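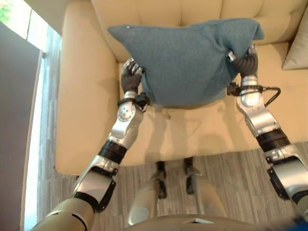
Prurkstead Triathlon Club: Minutes of the September Meeting

Opening
Aaliyah Girard called us to order a little after 7 p.m. and thanked everyone for coming out on what was, for a good many of us, a recovery week. The minutes of the last meeting were read and approved, with one fix: the lake swim is 1000 yards, and the old minutes had it in meters.

Delladach Sprint, looking back
We spent a long and very happy while on this one. The race had 129 finishers, our biggest field yet, and Aaliyah wanted it written down how proud she is of the whole club. The new swim exit went over well (the carpet on the boat ramp saved plenty of tender feet!), and the run course was much easier to follow than last year. The bike racks were too close together near the transition entrance, and several people had trouble getting their wheels out. Agreed to space them wider next time and start the last row over by the parking lot. There was also a good deal of fond talk about the soup.

Winter training
Pool time at Desjardins is confirmed for two lanes, starting at 5:30 in the morning. A third lane was asked for and we are still waiting to hear. Newer swimmers are very welcome, and the slower lane will be kept for drills during the first half hour. Indoor rides will carry on as before, so please bring your own trainer, a towel and a mat for under the bike.

Club jerseys
Samples from Zostance were passed around and tried on over sweaters, so sizing was hard to judge. Most people liked the darker blue. Motion to order the darker blue, seconded and carried, with two against. Sizes to Aaliyah before the next meeting, please.

Other business
One pair of goggles and a left running shoe are still unclaimed from the race.

Adjourned at 8:40 p.m.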